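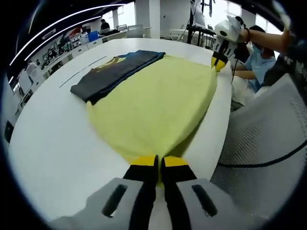 Reading time: 6 minutes

Chapter 5
What Is a Used Shirt Worth?

I own a T-shirt I wouldn't sell you for fifty dollars. It came from a bike shop in Wudbridge that closed years ago, the collar is going, and there's a coffee stain on the hem that I've stopped trying to get out. If you found it at a yard sale you'd offer me a quarter for it, and you'd be right to. I'd say no, and I'd be right too. We would both walk away perfectly happy and no trade would happen.

The last four chapters were mostly about new things. We had a factory making blenders, a farm growing onions, and a bakery that could never decide how many rolls to make. All of those goods had one big convenience for us as students of prices: every unit was pretty much like the next one. One onion from the pile is as good as another, so we could draw one demand curve, one supply curve, find the spot where they crossed and go to lunch.

Used goods don't let us off that easily. There are millions of them, they change hands every day, and hardly any two are the same. I love them for teaching (my students will tell you I love them a bit too much) because almost every idea in this book shows up somewhere in a thrift store. You just have to dig for it a little, the way you dig for anything in a thrift store.

We'll stay with T-shirts for most of this chapter. Later on we'll get to cars and textbooks, including used copies of this one, which I have feelings about.

5.1 A bale of shirts

Start with a shop. Pearce is a secondhand clothing store in Vellach, a block from the bus station, and the owner, Gunnlaugur Snorradóttir, was kind enough to let me look through the books for one summer. She buys clothes in bales. You pay one price for the whole bale, you can't pick through it first, and you take what you get.

In August she bought a bale that held 425 T-shirts. She paid $355 for it. Do the division and you get a little under 84 cents a shirt.

Now, what did any one of those shirts cost her? It's tempting to say 84 cents and move on. That number is the average cost, and it's a fine number for some jobs, such as deciding whether to buy another bale at the same price. But she can't walk up to the supplier and get one more shirt for 84 cents. Bales come whole or they don't come at all. And once the bale is sitting on her floor, the $355 is gone whether she sells every shirt or none of them. You met this idea in Chapter 3 under the name sunk cost, where it probably seemed too obvious to bother with. Keep an eye on it here, because it's about to cause trouble.

She priced everything at $4 to begin with. In the first month she sold 72 shirts, bringing in $288. That left her $67 short of what she'd paid, with 353 shirts still on the racks.

I asked her how that felt and she laughed and said it felt like having too many shirts.

5.2 The markdown

What would you do at this point? When I ask a room full of students, a good half of them want to hold the price at $4 until the bale is paid off, and cut it after that. It sounds sensible! You cover your costs first and get generous later. But the $67 has nothing to do with the choice in front of her. The shirts don't know what she paid for them, and neither do the shoppers. The only questions worth asking are what the remaining shirts would bring in at each price she might set, and what she's giving up by letting them hog the rack while she waits.

Rack space is the piece people forget. Pearce is a small store. A rail of T-shirts in September is a rail that could be holding sweaters, and sweaters in September sell. So every week a shirt hangs there it costs her something, even though no bill ever comes in the mail. That's opportunity cost (Chapter 2), and in a shop like hers it's often the biggest cost going.

She dropped the price to $2. In the second month she sold 121 shirts and took in $242. Add that to the first month and you get $530 from 193 shirts, with 232 left over. Those she sold off by weight to a company that cuts cloth into wiping rags, and the rail went to sweaters.

Notice that the second month sold more shirts and made less money than the first. Was the markdown a mistake? A lot of students say yes, and I'd ask them to slow down. We don't get to see the month she'd have had if the price had stayed at $4. The people who most wanted a $4 T-shirt had mostly been in and bought one. The summer was ending as well, and the best shirts were the first to go, so what she was selling in month two wasn't the same pile she had been selling in month one. Comparing the two months as if only the price had changed is a very common error, and I've made it in print. We'll spend Section 5.6 on how to be more careful.

5.3 Sorting costs money

So far I've talked as if the shirts went straight from the bale to the rail. They don't. Somebody has to unfold each one, check it for holes, look at the underarms (sorry), find the size, and decide whether it's worth hanging up. Then it gets folded again or put on a hanger. Handling a single shirt takes very little time, but there are an awful lot of shirts, and time spent on a bad one is just as long as time spent on a good one.

This gives us a nice puzzle. Suppose you could pay more for a bale that had already been sorted, with all the torn and stained pieces taken out. How much more would you pay? At the very least you'd save your own sorting time. You'd also save space, and you'd have fewer rags to get rid of at the end. On the other hand, whoever did the sorting may have kept the best pieces for themselves. You'd have no way of knowing.

I once spent a long afternoon at the folding table myself. I'm slow. I'd pick up something with a yellow body and dark sleeves and start wondering who would like it, and that's no way to run a business. A practiced sorter has a rule for each kind of flaw and sticks to it. Rules like that throw out a few good shirts and let a few bad ones through, and a sensible shop puts up with both, up to the point where being pickier would cost more than it saves. Put a pencil mark next to that sentence. It's the marginal thinking from Chapter 3 all over again, only with laundry. 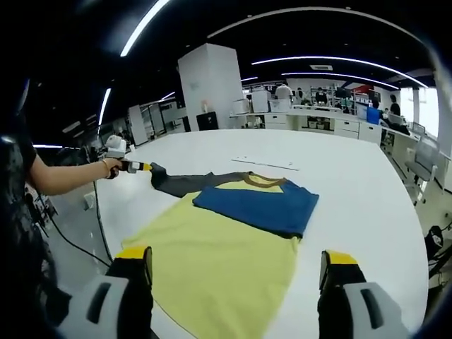

5.4 What the seller knows

There was one label that turned up again and again in the August bale: Florkach. The shirts looked great on the rail and people bought them quickly. Then, after a few washes, the side seams started creeping around toward the front. The people who had given those shirts away knew about the seams. The people buying them at Pearce had no idea.

Economists call this asymmetric information, a long name for a simple situation in which one side of a trade knows something the other side would like to know. With a $4 shirt, the damage is small. You grumble and you wear it to paint the garage. With a used car the same gap can cost you thousands, and buyers who've been burned start to assume the worst about every car on the lot. They offer less. Owners of good cars see those low offers and decide to keep driving them, so the cars left for sale get worse on average, and buyers turn out to have been right to worry. Under some conditions the market can shrink down to almost nothing.

We'll build a small version of that story with numbers in the next section. You'll need the idea of expected value from Chapter 4, so if that one has gone fuzzy, go back and reread the part about the raffle before you turn the page.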